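Week 6 - Marking out: tape, zones and trays

Welcome back! Last time we looked at drawers and shelves, where the walls do half the work for you. This week we move on to my favourite topic in the whole course, the open surface. A bench or table top has no dividers and no lids, so the layout has to come from you, and all you need for it is a roll of painter's tape and a bit of patience.

Please read pages 11 to 52 of the Castillo reader before the workshop. The chapter on shadow boards is optional but lovely, and the photos of the old Hokmont tool room are worth ten minutes of anybody's time.

Why zones?

A zone is a promise about what goes where. When you draw a rectangle on a bench and give it a job (incoming, sorting, finished, set aside), the next person can read the bench without asking you. It also shows up the stray things straight away - a pair of scissors sitting across a line just looks wrong, and your hand goes out to move it before you've thought about it. I still get a kick out of that every time.

Keep the zones generous. Most first layouts are too fussy, with little boxes for every colour of button, and by the end of the afternoon everything has drifted. Start with big rectangles and split them later if the work asks for it.

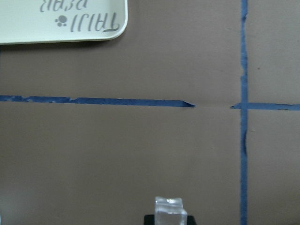

Tape is a wonderful material for a first draft. It goes down fast, it comes up again, and you can change your mind as often as you like. Bright blue is a good choice on a brown surface, where the lines jump out even when you are only glancing down. A line doesn't have to be unbroken to be understood, either: with a stretch of tape on each side of a gap, your eye carries on across the bare part. Ragged edges and a slight tilt are fine for a draft too. Save the ruler for the version you mean to keep.

Laying a line

Mark both ends in pencil first. Stick down one end, pull out the full length, hold it just above the surface, and lower it in one go. If you press as you unroll, the tape wanders. Cut the ends square with scissors if you can, as torn ends go pointy and start to lift. Where two strips meet, overlap them by a thumb's width and rub the join down well.

Trays

A tray is a zone you can pick up! Put small loose things in a tray with a rim and the whole lot can travel from one station to the next. Trays like to live at the edge of the work, within reach but out of the way of your elbows. Give each one a home rectangle so it comes back to the same spot.

For the workshop

Bring a tray from home, any size, and one small job you do often (mending, seed packets, letters, model parts). Mylene Bañez will be running the Tridar benches with me and has spare tape. In pairs, you'll lay out a surface, do the job once, then swap benches and try to work in your neighbour's layout without any explanation. Write down every time you hesitate. Those notes are the basis of your December write-up, so keep them legible.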